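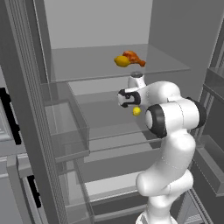

Stadireo Opens New Show "Naidu" at the Old Net Loft in Jevside This December

We have a show! After eleven weeks of rehearsal and more arguments about chairs than I care to remember, our company, Stadireo, opens "Naidu" at the Net Loft in Jevside this December, and I've been told to write the press release because I was late to the meeting where it was handed out.

So, who are we? Stadireo is a company of 8 performers and one very patient stage manager. We make plays together from scratch, usually in buildings that weren't meant for plays. Our last one, "Narkness," was performed in a bus garage and ran long enough that we could pay everybody and fix the van. (The van has since broken again.)

"Naidu" is the name of a ferry. In the play it makes one last crossing, overnight, with passengers who all have a different idea of where it's going. There's a wedding party missing its groom, a man delivering a piano, and two sisters who haven't spoken since their mother's funeral. I play the younger sister and also, for about four minutes in the second half, the ship's cook. There's a lot of singing. None of us are trained singers, but we've been at it every morning at 9 and we're pretty loud by now.

We wrote it by talking to people. Over the spring we sat in the Jevside ferry office and asked anybody who came in to tell us about a crossing they remembered. We ended up with 922 pages of typed notes, and I typed a good share of them, so please be kind about my wrists. Hardly any of it is in the play word for word, but if you told us about the goat, yes, the goat made it in.

The Net Loft is a lovely room to work in. It's long and low and it creaks whenever the wind comes off the water, and we gave up fighting that and put the creaking in the show. The audience sits on both sides with the ferry deck running down the middle, built out of 600 feet of secondhand planking. You'll be close enough to get a little sea spray, so maybe leave the suede at home!

Doors open at 7 in the evening and we start at 7:30. The show runs two hours and ten minutes with a break, and there's soup in the break, included in your ticket. Seats aren't numbered. The stairs up to the loft are steep, but there's a freight elevator at the back; just ring the bell by the loading door and one of us will come down, possibly in costume.

We've set aside 500 tickets across the run at pay-what-you-can, sold at the door only. The rest are on sale now at the ferry office and the Net Loft box office.

Press seats, rehearsal visits and interviews can be arranged through the Stadireo office at the Net Loft, Jevside. Mornings are bad (singing). Try us after lunch.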